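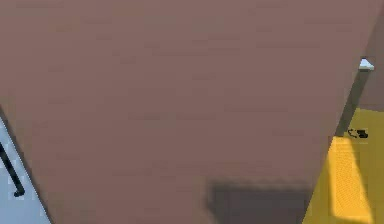
Pravesh Nel
Set-up and maintenance, Granden Rentals

Section 2: Setting up the Wellitach dehumidifier

Updated 6th September. Replaces the older sheet in the Ekcombe binders, throw that one out.

Read the whole section before you plug in. It's short.

Before you start

The unit ships upright and has to stay upright. If it came to you on its side, or you had to lay it down in the car, stand it up and leave it alone overnight. Don't switch it on to "just check". The oil in the compressor needs to settle.

Check the carton for: the unit, water tank (already inside, at the back), drain hose in a bag, filter, four casters in a smaller bag. The casters like to hide under the bottom foam. If the hose is missing you can still run it on the tank, so go ahead and let the office know after.

Tape. There's blue tape on the tank, on the louver and on the float. All of it comes off. The piece on the float is the one people miss, and then the tank full light never goes out.

Picking a spot

Flat floor, hard if possible. Low carpet is OK, thick rugs are not.

Leave a good hand's width behind the unit and more than that above it. Air goes in the back and comes out the top. Not under a shelf, not behind a curtain, not wedged in next to the couch.

Keep it in the room you want dried. One unit will not do a whole apartment with the inside doors shut. If the bedroom is the damp one, put it in the bedroom.

Caution: wall outlet only. No power strips, no extension cords. It pulls 400 watts at full load and the cheap strips get hot.

Caution: not in the bathroom, and not within splashing distance of the kitchen sink.

First start

1. Stand the unit in its spot and push the casters into the base. They click. Tip it gently to do this, don't flip it over.

2. Slide the tank out from the back. Take out the tape and any paper. Check that the float moves up and down freely with a finger.

3. Slide the tank back in until it seats. If it isn't seated the unit beeps and won't run.

4. Open the filter door, take the filter out of its plastic, put it back with the tab facing you. Yes, they ship it still in the plastic.

5. Plug in. The panel lights up for a moment then goes dark again. Normal.

6. Press and hold Power. Fan comes on first, compressor a few minutes later. There's a thump when the compressor kicks in.

7. Open the louver all the way. It doesn't open by itself on this model.

8. Set Mode to Auto. Leave the humidity target where it is for now, see below.

9. Close windows and outside doors. Leave it running.

Note: the first day or so it will fill the tank faster than you expect. Then it slows down. Don't judge the unit on the first day.

Setting the target

Arrow keys, up and down. The number flashes while you change it and stops when it's saved. Middle of the range is right for most living rooms. Lower is not better — it just runs more and dries out the wood trim.

If you feel sticky air or see beading on the window glass in the morning, go down one step. Wait a full day before going down another. Most people change it too much too fast and then can't tell what did what. 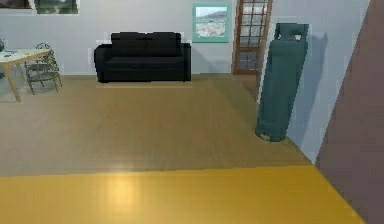 The number on the display is the air right at the unit, not the far corner. If you want to know about the far corner, get a cheap separate meter and set it over there. We like the small Prieto one, runs on a coin battery, sticks to anything metal. They will disagree with each other a little. Fine.

Furniture against an outside wall needs a gap behind it. Pull it out a couple of inches. Closets on outside walls, leave the door open a crack while the unit is running. Cushions that smell musty, stand them on end for an afternoon and turn them over halfway.

Emptying the tank

When the tank light comes on the unit shuts itself off. Nothing will overflow.

1. Press Power and wait for the fan to stop.

2. Pull the tank straight back using both hands. It's heavier than it looks when full.

3. Pour it out in the sink or tub. Do not drink it, don't give it to pets, don't put it in the iron.

4. Wipe the lip of the tank dry and slide it back in. Press Power again. It remembers the settings.

Using the hose instead

Only if you have a floor drain or a low sink. The hose is gravity only, there's no pump in it, so every inch of it has to run downhill. One loop upward and it backs up into the tank.

1. Unit off, unplugged.

2. Pop out the round cap on the lower back. Keep the cap!! Tape it inside the filter door.

3. Push the hose on past the second ridge.

4. Run it to the drain and check it after an hour for drips at the conection.

Leave the tank in place even with the hose on. Unit won't start without it.

Cleaning

Filter every 2 weeks. Vacuum it, or rinse under lukewarm water and let it dry all the way. Don't put it back damp, don't use the dryer.

Tank once a month with a drop of dish soap. Outside of the unit, dry cloth. No sprays.

If something's off

Beeping, won't start — tank not seated. Take it out and try again.

Runs but no water — room may be dry already, or too cold. Below roughly 60 degrees it spends most of its time defrosting and doesnt collect much.

Frost on the coils — let it defrost by itself. Don't chip at it.

Rattle — nearly always a caster or the tank. Push on the tank while it's running. If the rattle stops, reseat it.

Burning smell, or a plug that's too hot to hold — unplug at the wall, leave it off, call the office. Do not open the case.

Anything else, leave a note with the apartment number and what the display says. Write the code down exactly, E2 and E9 are different problems and need different parts.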